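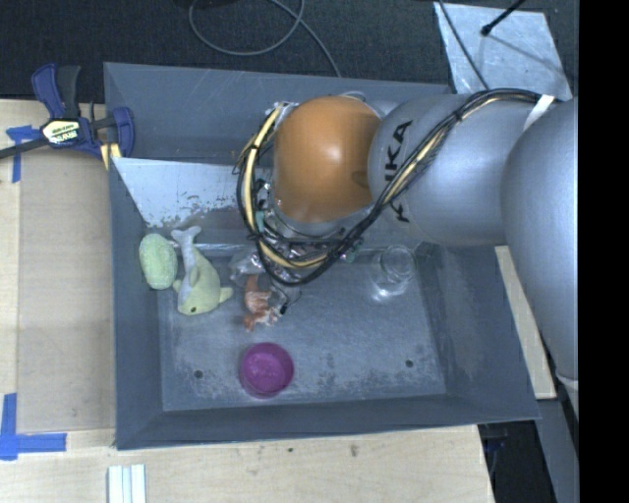
3.2 Workcell

The cell was built in the shared workshop at Clornham, on a wooden bench that other members also use. For this reason most of the fixtures had to come off without tools. The arm is a used KUKA, which we bought without a gripper. The bin sits on the tabletop and is held at its edge by a bar clamp (Figure 4). We first bolted it down, but the bolts had to be removed each time the bench was needed – the clamp takes less than a minute.

Cables run along the outside of the arm and are tied at intervals. Malabanan routed them with a loop of slack near the gripper so that the wrist can turn without pulling on the connectors. An earlier version with less slack broke a sensor wire in February, and we lost 7 days of collection.

Figure 4. The bin during setup, with the arm reaching in from the right. Objects include plush toys, a small animal figurine, a purple cup and a clear glass jar.

3.3 Objects and trials

Objects were chosen from household items to cover soft, rigid and transparent surfaces. Transparent items were kept in the set even though our depth readings on them were poor. Zabala wrote the control software, called Troruvard, which logs each attempt along with the gripper state at closing and after the lift.

We recorded 3658 attempts in total. Of these, roughly 3000 were kept for training, and the rest were dropped for missing or incomplete logs. The bin was refilled by hand after every 5 failed attempts in a row. An object that fell outside the bin was put back at the next refill, and the attempt was marked as a failure.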